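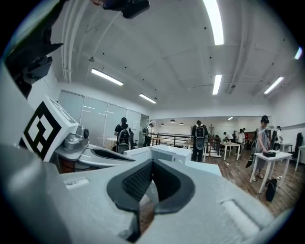 Look up: why the office ceiling has lost its lid

Pipes out, beams bare, glass frosted. The old workroom is being stripped back, and the people who sit in it have opinions

By the Features Desk

The suspended ceiling had a good run. White tiles, little holes, a brown stain in the corner where something leaked in the spring. You could lob a pencil at it on a slow afternoon and the pencil would stay there.

Now it's going. Walk into almost any workroom fitted out lately and the tiles have vanished. Beams on show. Pipes and conduits running along wherever they happened to run before, painted white so they look as if somebody chose them. Rectangular lights up among it all, and a wooden floor underfoot instead of the carpet squares.

Cheap? Not always. That's the first thing to know.

Prornow, a small fit-out firm that does offices and studios, says more than half its enquiries now start with the same question: can we take the ceiling down. The answer is nearly always yes. Then comes the bit where they find out what's above it. Decades of cable, most of it dead. Ducts held up with wire. One job in July had 564 metres of old cabling pulled out before a brush went anywhere near the beams, and it filled a skip. The client had budgeted for paint.

So, a warning. Lift a few tiles before you sign anything. Take a torch. Look at what's there, and ask who is going to tidy it.

Painted properly, though, it does work. White on white is the safe choice. Beams, pipes, the lot, one colour, and the eye stops picking out the joins. Black is moodier and hides more, but it eats light and you'll be paying for extra fittings. Grey shows the dust less than either, according to the decorators, who are the ones up the ladder so we beleive them.

Lights next. People get this wrong more than anything.

The plain rectangular fitting isn't fashionable and never will be. It is bright, even, and you can read a screw size under it. Rip them all out for bare bulbs on flex and by four in the afternoon, in winter, everyone has a headache. Better to keep the dull ones over the places where work gets done, and spend the money on something prettier where people eat or sit about. Small dark pendants in a row, say. A string of 4 over a long table is plenty. They tell you, without a sign on the wall, that you've left the work bit and you're allowed to put your feet up.

Ivida, a shared workspace on two floors of a former print works, did exactly that. Long bright fittings in the main room, pendants through the opening at the back. Members complained about the main room for a month. Too much like school. Then the nights drew in and the complaints stopped.

Glass, then. Everybody wants it and everybody regrets the clear kind.

Clear walls mean you watch people eat crisps in meetings. They also mean bumped noses, which is why so many end up with a row of stickers at head height. Frosted is kinder. Light comes through, shapes come through, and what's on the whiteboard does not. Faint stripes across the panels take the bathroom look off it. Nekirham, who supply partitions and will happily talk about them for an hour, recommend tall narrow panels over wide ones: easier to get up the stairs, and if one cracks you replace one. Fingerprints on the frosted side are a pain, mind. Ask which face is treated and put it where the hands aren't.

And the noise. Here's the catch nobody puts in the brochure, because a photograph can't hum. Take away tiles and carpet and put in wood and glass and a room rings like a bucket. Chairs scraping, one loud phone voice, the kettle. Sundaram, a design studio of nine people, moved into a stripped room last year and were in headphones by lunchtime on the first day.

What they did about it:

Felt pads on every chair leg. A couple of pounds. Do it before you move in.

A thick rug under the meeting table, and another by the door.

Soft panels fixed up between the beams, painted to match, so you'd hardly know. Six went in to start with and they've since ordered more.

Shelves full of stuff. Books, box files, samples, coats. Mess soaks up sound, which is the best excuse for it anyone has come up with.

The wooden floor they left alone, apart from the rugs. Worth it, they reckon. It sweeps clean in minutes and when somebody drops a screw you can find the thing. Heels are loud on it. Somebody has brought in slippers.

As for the pencils, there's nowhere left to throw them. A few of the old tiles went home with staff as pinboards, stain and all.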